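4.2 Planning the equipment budget

The pilot described in Section 3 left us with a working bench and a list of things we would have bought differently. This section sets out how the second round of spending was planned. All sums are in pounds and exclude VAT. Staff time is left out here and dealt with in Section 4.4.

We split the request into a fixed part and a running part. The fixed part covers the arm, its mounting, the control computer, the cameras and the bench itself. The running part covers grippers, finger pads, cables, backdrop cloth and the objects that are handled. In the first proposal the running part was a single line marked "sundries". The department sent it back in May and asked for a breakdown, and most of what follows comes from the work of producing one.

Three suppliers were asked to quote for the gripper: Tonton, Surker and Gounder. Each was given the same one-page description of the task, which is to take hold of a light, open container standing on a flat table and move it without crushing it or tipping it over. Tonton offered a two-finger electric model with force control. Surker offered a similar unit at a lower price but charged separately for the software licence. Gounder could supply only a suction head, and this was ruled out at the first reading because a creased paper wall does not give a good seal.

The choice between the first two came down to the cost of spares. Tonton sold replacement finger pads in packs, while Surker required the whole finger to be changed. Over the planned length of the study the Surker unit would have been the dearer of the two, even with the lower starting price. We ordered the Tonton unit at £1,603, with one spare set of fingers included.

Objects were harder to plan for than machinery. Rigid items such as tins and boxes last for months and can be bought once. Paper bags do not last. Handles pull out, rims tear and the side walls lose their stiffness, and a worn bag is a different object to grasp from a new one. The bag in Figure 3 has a crumpled rim and a torn flap of paper standing up near one corner, and we would class it as worn under the scheme given below.

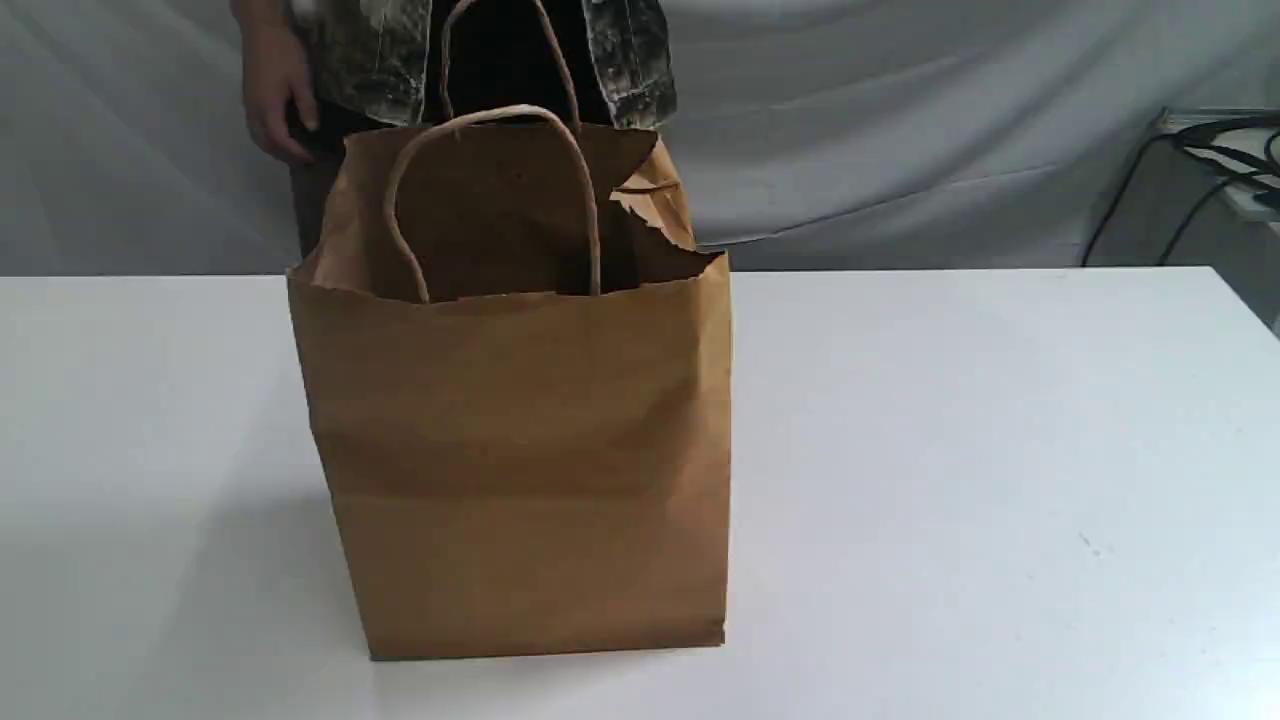

Colin Furnival
Research Technician, Equipment and Purchasing

Figure 3. Kraft paper bag with twisted paper handles on the white bench top.

For budgeting we used three grades. A bag is new if it has not been opened. It is used if it has been opened and the walls are creased but whole. It is worn if there is any tear, however small. All three grades are wanted in the study, so a torn bag is kept and moved to another box. What has to be costed is the rate at which new bags become used ones, as that is the grade that runs out first.

In the pilot we got through 71 bags. Naheed Swati kept the record of when each one changed grade, and her figures were the basis for the new order. Allowing for the longer running time and for a second operator, we put the need at around 300 bags. These were bought in one lot from Curitz, so that paper weight and handle type would stay the same throughout. Buying in smaller lots would have spread the cost, but the supplier could not promise the same stock later in the year.

The handles deserve a note of their own. Bags with flat tape handles were cheaper, and Gemma Goodall tested a few of them during the pilot. They tended to fold down against the side and gave the gripper very little to close on. Twisted paper handles stand up better, though the two loops often overlap when seen from the front, and the vision software may then read them as one. We accepted the higher price and set aside part of the camera budget for a second viewpoint.

The bench top, backdrop and lighting were treated as one item. The white top and light grey cloth were already in place and were kept. We did not budget for a pressed or stretched backdrop. Folds in the cloth had no effect on the pilot results that we could measure, and a rigid panel of the same width would have cost more than all the bags together. Cable trunking was priced but put off to the following year.

Delivery times had more effect on the plan than we had allowed for. The gripper took 18 weeks to arrive. The order for finger pads had been tied to the same purchase number and could not be released on its own. Hélène Boychuk has since arranged for running items to be ordered under a separate number. The revised budget was approved by Niamh Corrigan on September 28, 2021, with no change to the fixed part and a small increase for pads.

Table 4 gives the full list of items with the sum requested and the sum spent.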